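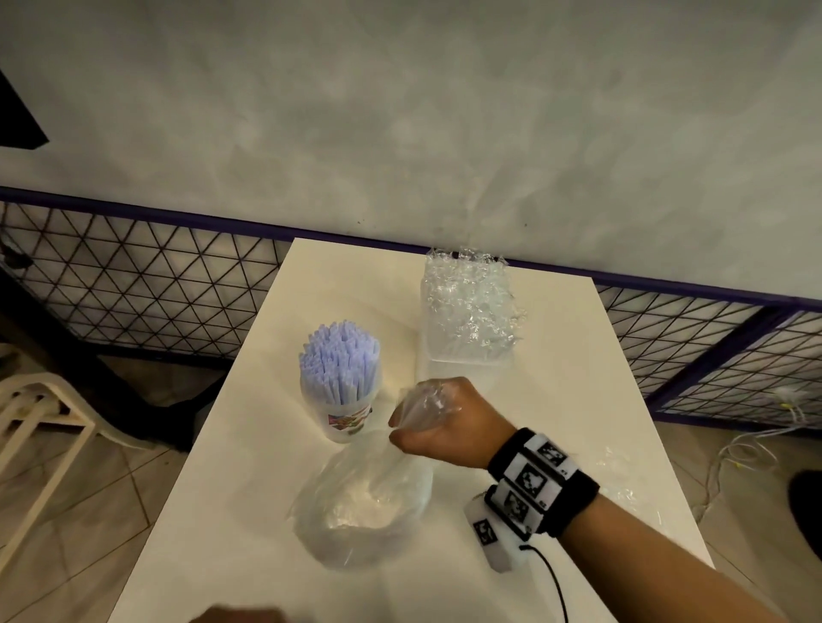

4. OPEN DAY DEMONSTRATION

4.1 Setting and procedure

The open day was held on a Wednesday in June at the Skolska site, with the doors open until late afternoon. Visitors came through in small groups and stopped at the straw station first, as it was nearest the entrance. The task there is the one from Section 3: bundles of drinking straws, clear plastic wrapping, one plain white table. An operator worked seated and wore the marker wristbands. Hand motion went to the Starkaden recorder and from there to the screen used for the talk.

We kept the script short. Gather the bag at the neck, twist, let go, move to the next bundle. No fixed order for the bundles and no fixed grip, which is a change from the lab protocol and should be kept in mind when reading 4.3. Visitors asked for repeats and got them. Each group saw 16 handling cycles at most before being moved along to the Pliltilholm arm, where the same motions were played back at reduced speed.

4.2 Observations

Film is the hard part. Straws in a bundle hold their shape fairly well, film doesn't, and most of the questions from the floor were about that. How does the arm know where the bag ends? Short answer, it doesn't yet. The Babalola policy was trained on 2,000 cycles, of which 1,000 have wrapping in them, and on crumpled clear plastic the depth estimate still drops out (see Table 2). Glare off the folds makes it worse. Colour of the straws seemed to matter less than we expected, altough we did not test this seperately.

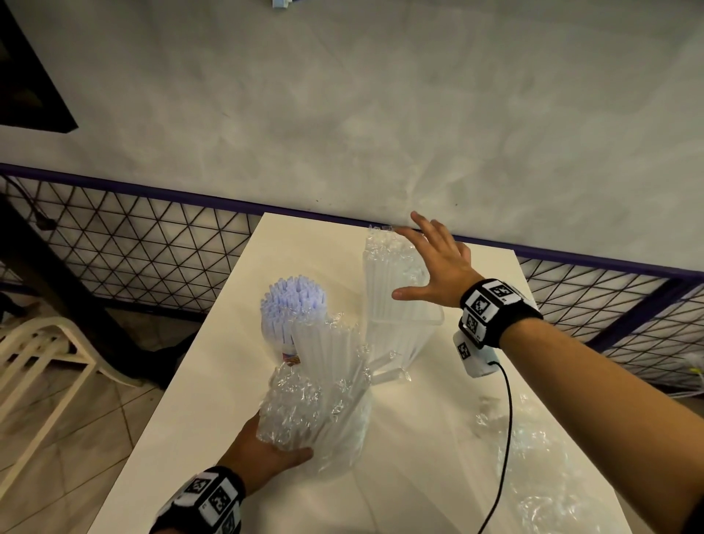
Figure 4. Operator handling wrapped straw bundles, with marker bands on both wrists.

Two-handed handling was more varied than in the lab sessions. One hand supports, the other goes for the wrapping, and the switch between the two is quick. Labelling these switches took longer than the rest of the day's data put together. We ended up with 170 usable segments. Segments where the operator turned to answer a visitor were dropped, as were those with both bands out of view.

4.3 Limits

Single operator, one afternoon, people talking the whole time. Lighting as found, no screens or diffusers. Playback on the arm was for show and was not scored, so no success rate is given here. The cable from the wrist device was raised by several visitors as a nuisance and we agree, a wireless unit is on order for the next round. Segments from the day are held apart from the training set and used only for the labelling comparison in Section 5.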